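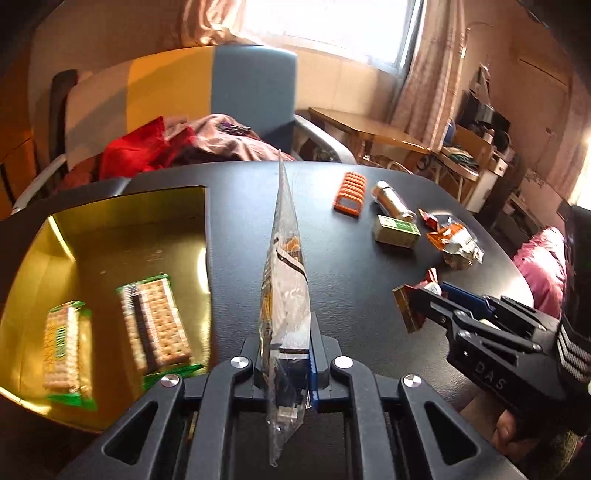 Vol. 20, p. 525

SNACK TRAY. A shallow, flat-bottomed dish for packets and nibbles, usually rectangular, and in my house the only thing keeping crackers off the floor. I like the gold-coloured sort with a shiny inside (two packs of square crackers look rather grand in one!). Crackers in clear wrappers lie flat and behave themselves. Tall bags don't, so I stand those at the back or leave them off altogether.

The Otholm trade list gives over 40 patterns, most with a low rim you can get your fingers under. In Raltby they say "packet tray", and my gran's neighbours kept one out from May until the autumn. Torn wrappers go straight in the bin, please, never back on the tray. See also BISCUIT TIN; DISH RACK.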